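Robot pupils sent back to the kitchen

Strobel has spent April teaching a pair of robotic arms to tidy up after breakfast, a skill several of its engineers are said to be acquiring at the same time.

The firm wants 800 recorded attempts for Pruraris, its learning system, and by Tuesday it had 155. Each is steered by a person, move by move, among the packets, bags and pots of a small kitchen with a red espresso machine.
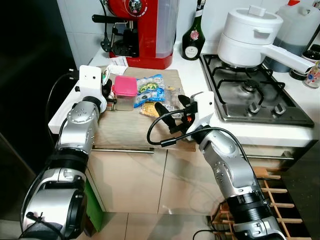

Fumbles stay in

Of the attempts so far, 26 ended with something dropped. Those are kept and labelled, says Prasetyo Chong, who runs the recordings. "If it only ever sees me being careful, it learns nothing about Mondays."

Coffee is not on the syllabus. Chong's team makes its own, between takes, and has asked for a longer break.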